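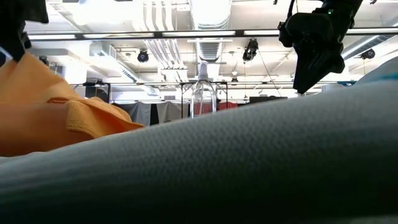
Cleaning cloths and spray bottles: bench inspection checklist
Site: Antwi House, ground floor
Inspected by: Delali Gbeho
Date: August 13, 2022
Sheet no. 391

Mark each line Pass, Action or Not applicable. Write a comment for every Action. Comments on a Pass are welcome but keep them short.

Part A. Cloths

1. Cloths are sorted by colour and the colours match the chart on the store door.
Pass. Orange is for benches and table tops, light blue is for glass, grey is for general drying.

2. No cloth has loose hems, holes or melted patches.
Action. One grey cloth from the Zostia pack had a hem coming away when I went through the drawer. Taken out of use and put in the rag bag.

3. Cloths are washed without fabric softener.
Pass. Checked the laundry sheet with Philomena Ackah. The last load went through at the right setting.

4. Cloths are folded or hung after use, and different colours are kept apart.
Action. See below.

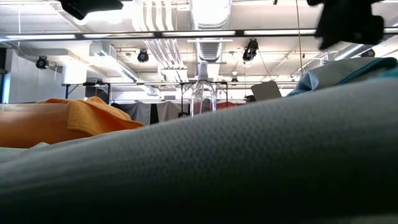 Item 4. Orange and light blue cloths out with the grey-green one, spray bottle behind.

Comment on item 4: the orange one has been folded over but still needs doing properly. The light blue one is bunched up. Please fold into quarters, hem inwards, before putting away. This was also raised in November and the wording on the chart has not been changed — I will ask for it again.

Part B. Spray bottles

5. Bottle stands upright and is kept clear of the cloths when not in use.
Pass, once the bench was set out.

6. Trigger head is secure and the nozzle turns to the off position.
Pass. Stiff but it does turn.

7. Every bottle is labelled with its contents and the date it was filled.
Action. Spare labels are in the Sonutau box on the second shelf. Use the waterproof ones, the paper ones come off within a week.

8. Bottles are filled from the marked container only, never topped up from another bottle.
Pass. Staff asked and all gave the right answer.
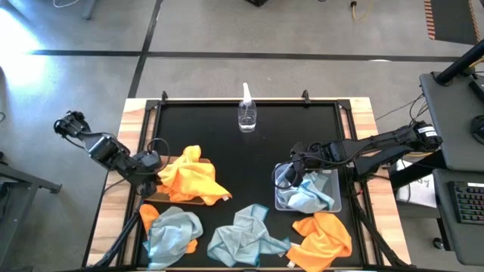 Part C. Bench and bins

9. Work surface is wiped down at the end of each session.
Pass. Initials are on the sheet for every session this month.

10. Clear plastic bin is used for light blue cloths only.
Pass. A light blue cloth was in it.

11. Bin is rinsed weekly and left upside down to dry.
Action. No record for the last 2 weeks. Philomena to restart the record.

12. Table edges are free of splinters and sharp corners.
Pass.

Actions open: 4
Recheck items 2, 4, 7 and 11 at the next visit. Copy to the Naltitska office and one in the folder by the sink.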